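Sideline Rules Exchange
Football > Amateur and Semi-Pro > Rosters and Eligibility

Injured list and the June roster deadline – does an inactive player count against the limit?

Posted by Houda Salem, 26 May 2018

I keep the roster for Cerell, a semi-pro team in an eight-team spring league. Our league handbook has an injury-reporting rule and a roster-limit rule, and I can't make the two agree.

The facts as they stand. We have 25 players signed, which is the maximum. A starting linebacker hurt his knee in our game against Ashour. He finished the game, and no injury was listed on the game report that night. Three days later a doctor told him he had a partial ligament tear and should not play for at least six weeks. I filed an injury report the same afternoon and moved him to the injured list.

The league secretary replied that the report was "received but not effective," on the grounds that the injury did not appear on the game report. I have read the handbook several times and cannot find where an injury has to be on the game report to be valid. The section says a team must report "any injury affecting availability" within 72 hours of the team learning of it. We did that.

The practical problem is the roster. If he is on the injured list, I believe his spot opens and I can sign a replacement before the June deadline. If the report isn't effective, he still counts, I'm at 25, and any signing puts us over. The fine for being over the limit is $1,000 plus forfeit of any game played while over. We can't afford either one.

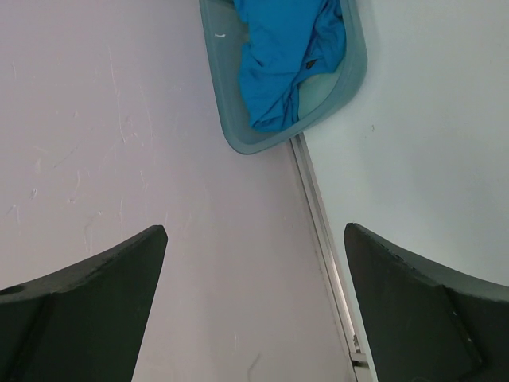 Does a player on the injured list count toward the 25 while the league is still reviewing the report?

Under most handbooks built on the common template, he counts until the league confirms the move in writing. Treat the spot as filled until you have that confirmation, even if you think the review is a formality.

That short version was given to me by someone on another team, and I'm not certain it is right. It also doesn't tell me what to do if the review runs past the deadline. I would like to hear from anyone who has had a report sent back in this way, and in particular whether the reporting clock starts at the game or at the diagnosis.

Ghizlane Bennani

I did compliance work for Zullis for four seasons, under a handbook with nearly the same text. Your question has three parts and they should be kept apart.

First, the clock. "Within 72 hours of the team learning of it" is knowledge-based. It starts when a coach, trainer or team official knows, or should reasonably know, that the player's availability is affected. A player who finishes the game and doesn't complain has given the team nothing to report. The diagnosis is then the event that matters. If he told a coach on the sideline that his knee was bad, though, the clock started there, and you should find out before you argue the point. Ask every coach who was near him. Get the answers in writing with the time of each conversation.

Second, the game report. In the handbooks I have worked with, the game report is a record of what officials and staff observed during play. It is evidence in a review. It is usually not a condition for filing an injury report later. Look in your handbook for a sentence that ties the two together, generally in the section on game-day duties and not in the injury section. If there is no such sentence, the secretary is applying a practice that isn't written down. You can ask for the rule number. Keep that request to one line and do not argue the case in the same message.

Third, the roster spot. I agree with what you were told. A move to the injured list takes effect on confirmation in nearly every version I have seen. The reason is plain enough: otherwise a team could file a thin report, sign someone, and leave the league to sort it out after the game. Signing early is the one mistake here that you can't undo, and it exposes you to both the fine and the forfeit.

What I would do, in order:

Send the secretary a written request for review. Attach the doctor's note, the date and time you received it, and a copy of the original report.

Ask for the rule number under which the report was held to be not effective.

File a conditional signing form for the replacement if your league accepts one.

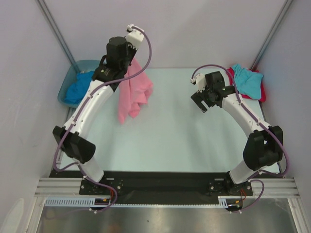 A conditional form is dated when it is filed but has no effect until the spot opens, so it protects you against the deadline if the review runs long. Some leagues call it a pending add. Your new player cannot dress for a game while it is pending. He can practice if your insurance allows it, and that is a question for your insurer and not for the league.

If your league does not accept conditional forms, ask for an extension of the deadline limited to this one spot. Make the request before the deadline passes. A request made the day after is a different kind of request, and in my experience it is refused.

One more point about the return date. Many handbooks set a minimum stay on the injured list, commonly three or four games. If your linebacker heals faster than expected, he still sits until the minimum is served, and you need an open spot to bring him back. With a replacement signed you'll be at the limit again and somebody will have to be released. Decide now who that would be.

user: backjudge_20

Had this happen with Atow a couple of years back. League said no, we appealed, league said yes, took two weeks. We just played short until then. 24 healthy guys is plenty unless you're thin at one spot.

Also check if you can release him outright. That opens the spot right away and there's no review. Downside is he's a free agent and anybody can sign him.

Ghizlane Bennani, in reply to backjudge_20

Releasing an injured player is barred in a lot of handbooks while he is under a doctor's restriction, so that clubs can't drop someone they owe medical coverage. Houda should read the release section before trying it. Where it is allowed, the coverage may end on the date of release. He should be told that in writing before he agrees to anything.

I'd also be careful with "league said yes" as a guide. Appeals at this level are decided on the documents, and the documents differ each time.

Houda Salem

Thank you both. I spoke to the coaches. The linebackers coach says the player asked for tape on the knee at halftime but said he was fine to go, and he played every defensive snap after that. I don't know whether a request for tape counts as notice.

I found the tie-in sentence you described, or something close to it. Page 104, under game-day duties: "Injuries requiring removal from play shall be entered on the game report." He was never removed from play, so I read that as not applying to us.

The forms page does list a pending add. I have sent the request for review and asked for the rule number separately.

Ghizlane Bennani

Tape alone is weak notice, since players ask for it every week. Put it in your statement anyway. If the secretary hears about it from someone else first, it will look as though you left it out.

Your reading of page 104 is the same as mine. Quote the sentence in full in the appeal, including the words "requiring removal from play," and file the pending add today. Keep the confirmation email for both.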